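Eating less salt, my second month

In September my doctor told me that my blood pressure is too high. I moved to Pliltberg only that year, and I was cooking everything as at home, with a lot of salt. 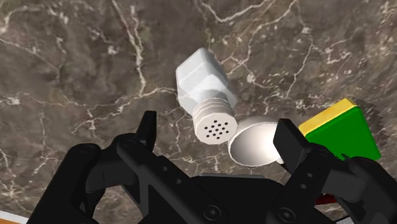

The first two weeks were hard. Soup had no flavour for me, and I was a little angry at every dinner. Then I tried lemon and black pepper, and it became better - not the same, but better.

Bread was my surprise. I read the labels at the Lernlow shop and one loaf had 672 mg of sodium in two slices. Now I buy another one with 233 mg.

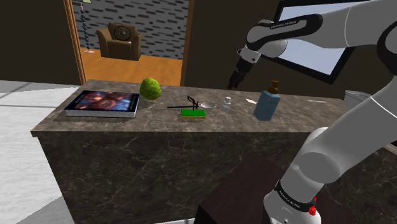 My neighbour says I should also stop with soy sauce. I am not ready for this. I use one small spoon, on rice only.
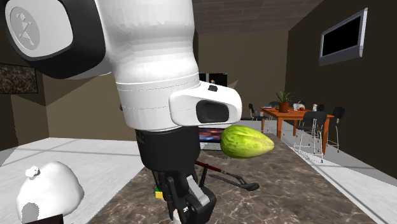

What I cook now

Cabbage with garlic and vinegar, nearly 3 times a week.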